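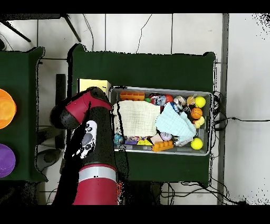 Chapter 2
Sorting Mixed Small Goods

2.1 Scope

A mixed load is a single container holding items that differ in size, shape, stiffness and surface. Playroom contents are the usual teaching case. Balls roll, cloths drape over their neighbours, and building bricks wedge at the corners. This chapter treats the transfer of such a load into colour-coded boxes.

2.2 Source and destination

The source is an open tray, bin or basket. The destination is a set of boxes, each with a round opening in a coloured top. 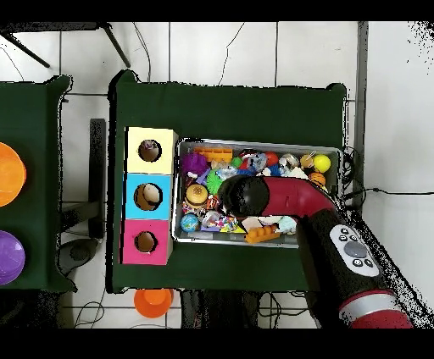

Colour identifies the box; the opening limits what it can accept. Grewal and Fogh call this the gate diameter - the term is kept in later chapters.

2.3 Covering items

Towels and cloths hide whatever lies beneath them. The order of removal is taken up in Section 2.5.

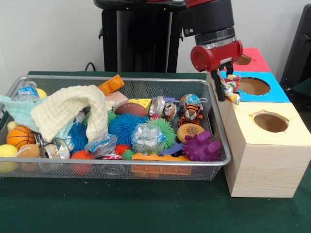

Figure 2.2 Fabric toy held over the opening of the middle, blue-topped box.

2.4 Compliant items

A knotted rope toy has no fixed outline and can be compressed at the gate. A rigid ball cannot.
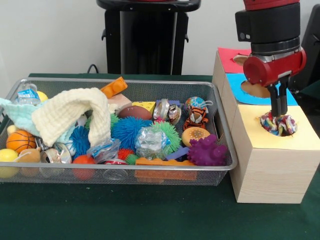
Figure 2.3 Rope toy partly sunk in the opening of the yellow-topped box.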